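Rubbish and Tidying in the Shared Rooms, Javier House, Jarkurdale
Progress report to the Dakora Fund, first half of the grant
Period covered: up to the end of February

What the grant is for

The Dakora Fund has given us $900 for the purchase of rubbish bags, hooks, buckets and small cleaning materials, so that every shared room at Javier House has a fixed place for rubbish. The agreement asks for one report at the middle of the work and one at the end. This is the report from the middle. The headings are the ones in your template, except that I have joined "Outputs" and "Activities", which for a project of our size were becoming the same text two times.

For the readers at Dakora who did not see the application: Javier House is a former office building of two floors. It is used by a sewing class, a homework club, a print and paper workshop and some smaller groups who book by the evening. The council empties the big bins in the lane. Everything between the floor of a room and those big bins is our own matter, and it was not going well. Each group had its own habit. One put the rubbish in a carton beside the door, another carried it home, and the paper workshop left the trimmings in the sink of the kitchenette until the next group complained.

Activities and outputs

The agreement names 3 rooms for the first half: the paper workshop downstairs, the long room upstairs and the kitchenette. All of them now have a place for a bag, and in all of them the old cartons are gone.

We bought 300 bags, black, in the large household size. We bought them from Hostine, the hardware and packaging shop on the main street, who also sold us the hooks, the buckets, tape, two brooms with pan and a box of gloves. I asked first for a heavier bag with a drawstring. The price was too high for the quantity we need, and the ordinary bag is strong enough for paper and fabric. For the kitchenette it is a little weak, and there we put one bag inside the other if there is food waste with sharp packaging.

The hooks needed the most discussion. In the application I wrote that the bags would stand in metal frames on the floor. When the frames came for trial in the long room, people walked into them, and the frame with wheels travelled away from the corner every time someone swept. Hostine accepted them back with no charge. We then decided for hooks on the wall. The owner of the building does not permit holes in the walls, so no hook is screwed. We use tape, and we clean the paint with a damp cloth and let it dry completely before the hook goes up. I sent a short message to your office when we made this change and received the confirmation that it stays inside the purpose of the grant.

Hanging a bag on one hook is not so simple as it sounds. An open bag wants to close itself. With one hook the mouth falls together, and a person who has both hands full of paper cannot open it. The sewing class found a way which we have now copied: the rim of the bag is folded over once, the hook goes through the folded part, and the front is left loose so one can pull it out with a finger. It takes longer to put up, but the bag stays. For the long room we are trying two hooks side by side. I will write about this in the final report, when we have more months of use.

The buckets are for the things which should not go in a bag: pencil ends, broken needles in their small tin, blades that are wrapped in tape, wet cloths. We put one on the floor close to each hook. In the kitchenette people used the bucket for mopping in the first week, and it was then missing from its place — we bought one more, in another colour, only for mopping.

The routine at the end of a session

We agreed with the groups on a routine and printed it on one sheet. I give it in full, as your officer asked for the wording.

Before you leave the room:
Pick up the large pieces by hand and put them in the bag.
Sweep from the door side to the hook side.
Empty the bucket if there is something in it. Blades and needles go in the tin.
If the bag is more than half full, take it down, tie it and carry it to the bins in the lane.
Hang a new bag. The roll is on the shelf.
Look once along the skirting boards.

The last line was added later. In the first weeks the middle of the rooms was clean and the edges were not. On the carpet a broom pushes the small paper to the wall and leaves it there, and the next person sees a clean floor from the door and goes home. The groups were surprised how much was lying at the edges when we looked together one Friday at 5 in the afternoon, before the homework club.

The paper workshop

This room makes more rubbish than all the others, and I would like to report on it separately. The workshop prints cards and folders, and most of what falls down is printed paper in black and white. Some of it is cut very small. The floor has carpet from the office time of the building, and small paper holds on to it.

We moved the long table away from the wall with the hook so there is free floor in front of the bag. The people at the cutting table were against it at the beginning. They now have a shorter way to the bag and a longer way to the paper shelves, and they say they can live with it. The leader of the workshop also asked for a second hook beside the guillotine. I have said yes for the second half, if the money allows it.

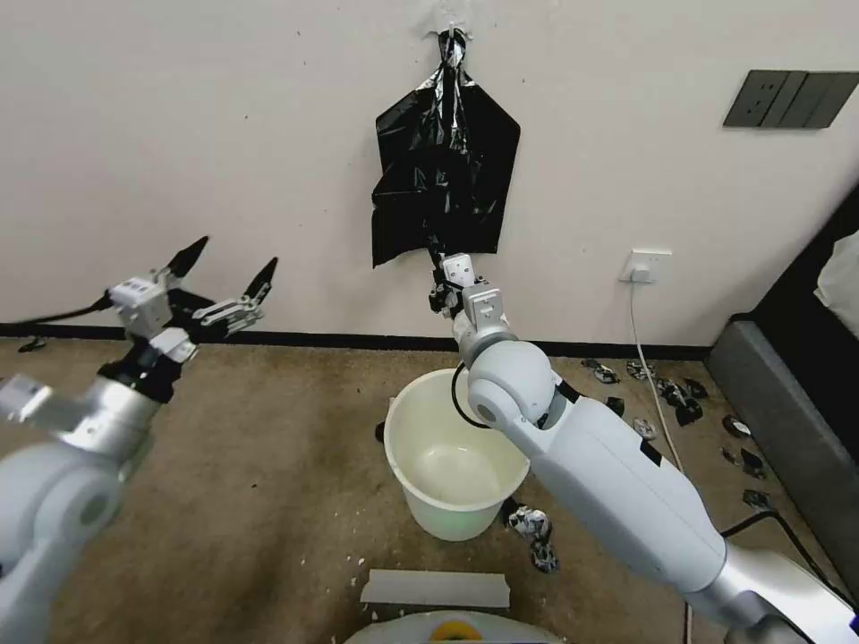

Eduardo Sarmiento

The black bag on its taped hook is the arrangement we use downstairs, with the white bucket standing on the floor below it. The bucket was empty. The floor was not yet as we want it: there are still scraps of black and white paper along the baseboard to the right of the bucket, and the carpet has faint stains.

The power outlet on the same wall has made us choose the position of the hook with some care. A full bag becomes wide and should hang free of the plug and the cord. For the next room we will mark the height and the side distance with pencil before we tape anything.

Difficulties

Tape. On two occasions a hook came down in the long room, both times with a bag that was too full. No damage was done to the paint. We have written "half full" on the sheet in bigger letters, and since then the hooks are holding. I cannot promise that they hold through a hot summer.

Edges. I have described this already. A broom is the wrong tool for carpet, and we knew this in the application, but a vacuum cleaner was outside the budget. At present the workshop borrows one from the sewing class when it is free. This works only on the days when both groups are in the building.

Stains. The carpet has been cleaned by hand with a brush in the worst places. Some of the marks are older than our use of the building and they do not go out. I mention it so that the result at the end is not measured on the colour of the carpet.

Habits. The evening groups who book for one time only do not read the sheet. We have moved it from the noticeboard to the inside of the door, at eye level, where they must see it when they leave.

Money

Of the $900 we have spent $842. This is more than I planned for the middle of the period, and I would like to explain it. We bought the bags in one order, for the whole year, at the lower price for quantity. Hostine offered this price only for one delivery. The bags are stored in the cupboard under the stairs, which is dry and can be locked. The receipts are attached in the order of the dates. The credit for the returned frames is on its own slip at the end.

What remains is for tape, replacement hooks and the second hook in the workshop. I do not ask for additional money in this report. If a vacuum cleaner can be considered under your small equipment round, please let me know which form I should use and until when it must arrive.

Next steps

In the second half we will fit the two small meeting rooms upstairs and the corridor by the back door. The corridor is not in the agreement, but the hook there costs very little and the groups pass it on the way to the lane. If you see a problem with this, please write to me before we begin.

We will also try to keep clean paper apart from the other rubbish in the workshop. At the moment everything goes together in the black bag, and this is a pity, as the council takes paper in the yellow-lid bin at no cost to us. The bucket is too small for it. One of the workshop people has offered a flat crate which fits under the cutting table, and we will test it for a month before I report anything about the result.

Your officer is welcome to visit. The building is open most afternoons, and the workshop is the best room to see when the cutting is finished and the sweeping has started. Please ring the bell at the lane side, the front one is not working.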